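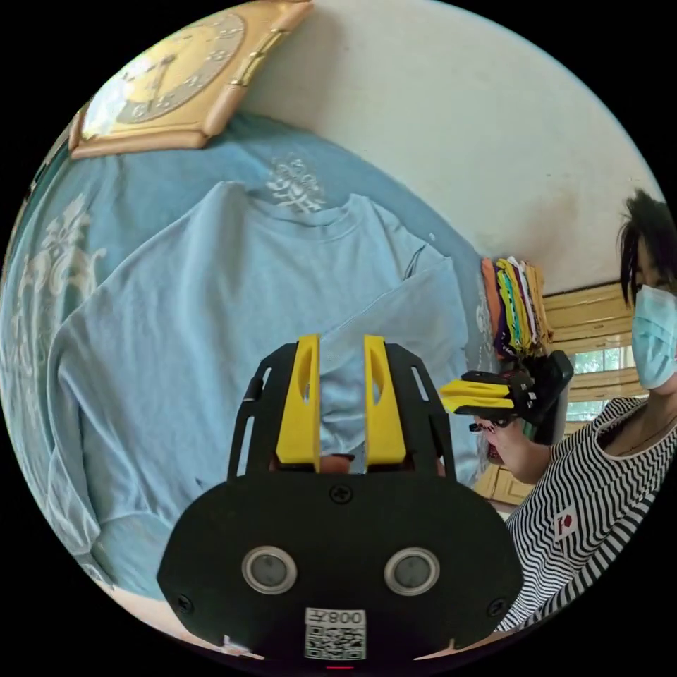 Company > About Trernoneck

Trernoneck makes height charts and name plaques for children's rooms. The company was set up by Wellington Damasceno, who had been cutting shop signs and began taking orders for growth charts from parents. Signs were dropped from the catalog two years later.

There are 4 product lines. Sonton is the folding height chart, printed on cotton canvas and marked in inches on the left and centimeters on the right. Portela is the rigid chart, supplied in two sections that join behind the wall batten. Govel covers door plaques, and the fourth line, still unnamed, is replacement hardware.

Charts are printed in batches of 288. One chart from each batch is checked against a steel rule at every foot mark, and the batch is held if any mark is off by more than 1/16 inch. Canvas is washed before printing – unwashed cotton shrinks unevenly, and the scale goes with it.

Plaques are cut to order. Names of up to 14 letters fit the standard blank; longer names go on the wide blank at the same price. Accented letters are available in all typefaces except the stencil one.

Schools and day care centers may order unprinted charts in lots of 100. Lead time on these is set when the order is confirmed. The workshop closes for the first half of August, and orders placed then are queued by date received.

Mounting sheets for older charts can be requested by mail. Please give the code on the back of the top batten.

12 shares | 3 comments

marlow_t: Does the Portela come with screws for plaster walls?

Trernoneck: Screws yes, anchors no. Anchors are in the hardware line.

Jo P.: Our canvas one has been up since my daughter was two. Centimeter side has faded a bit, inches are fine.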